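Curndale stems, data card

195 two-arm episodes of handling artificial hydrangeas and leaf sprigs on a white table. Treat every number here as provisional. 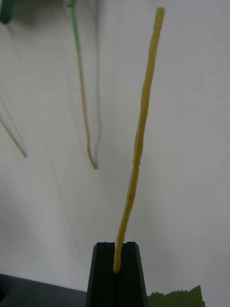 Grurkden reports grasp success per attempt. We doubt that metric, so labels are per episode.
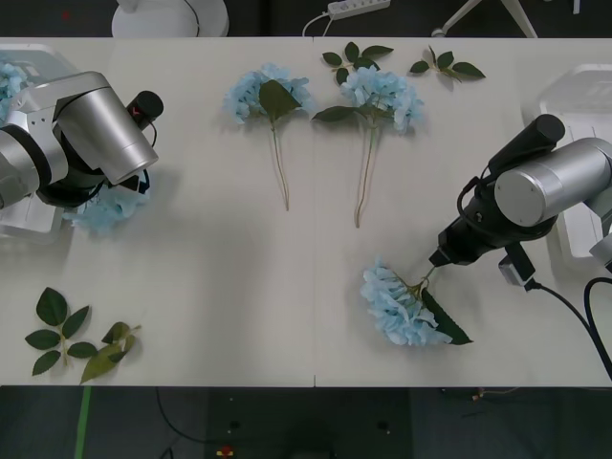
Raters disagreed on 7 episodes. These stay in. 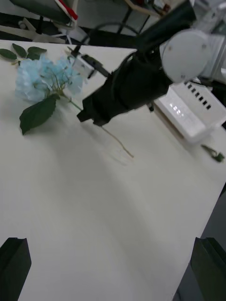 Can I compare policies with this?
Only weakly. The Arora split has 2 seeds.

Wrist views helped in March. I wouldn't cite it.
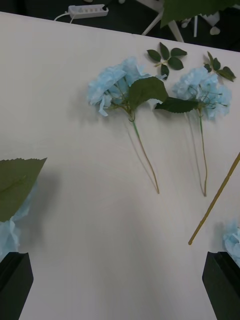 Hélène Cormier: Two seeds is an anecdote. Drop the comparison.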